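Frequently Asked Questions – Primside Studio Lighting

Can I use Vorbridge tubes in an older fixture?
Yes, provided the ballast is rated for the tube length. Please check the label inside the housing before ordering. Tubes from different production runs should not be mixed in one fixture, as slight differences in colour may be visible on camera.

How long does a tube hold its colour?
We recommend replacement after 300 hours of critical colour work. Tubes may be used for general lighting well beyond that point.

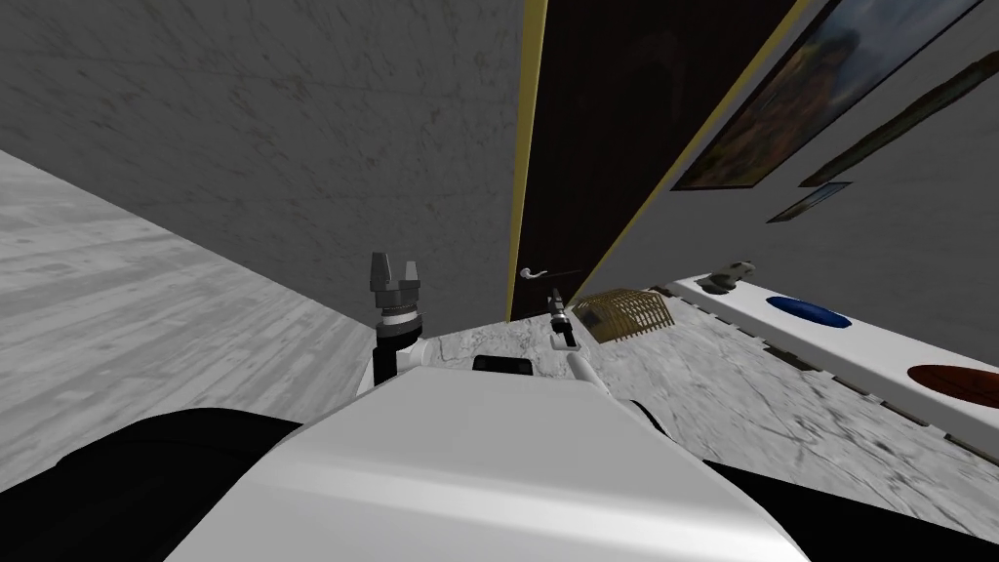 One customer wrote to us that a full set replaced in April looked noticeably greener than the old one for the first day of shooting. New tubes require a short period of burning in, and we advise running them for 2 hours before any colour measurement is taken.

Do you supply dimmable ballasts?
The Trirkoton ballast dims without flicker at normal frame rates. Some colour shift should be expected at the lowest settings – a test shot is advised.

Where can I have a fixture serviced?
All repairs are handled at our Åberg service centre. Please obtain a return number before sending equipment.

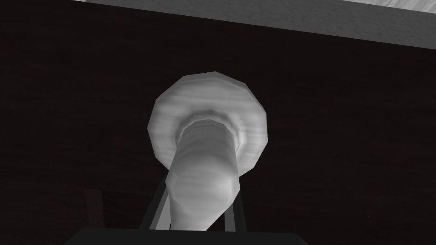
Rendered model, pale grey, with flared cap

How should used tubes be disposed of?
Fluorescent tubes contain mercury and must not be placed in household garbage. Your local recycling depot can advise on drop-off. Primside accepts used tubes from account holders, packed in their original sleeves. Quote form 122 when booking a pickup.

Last updated: May 30, 2020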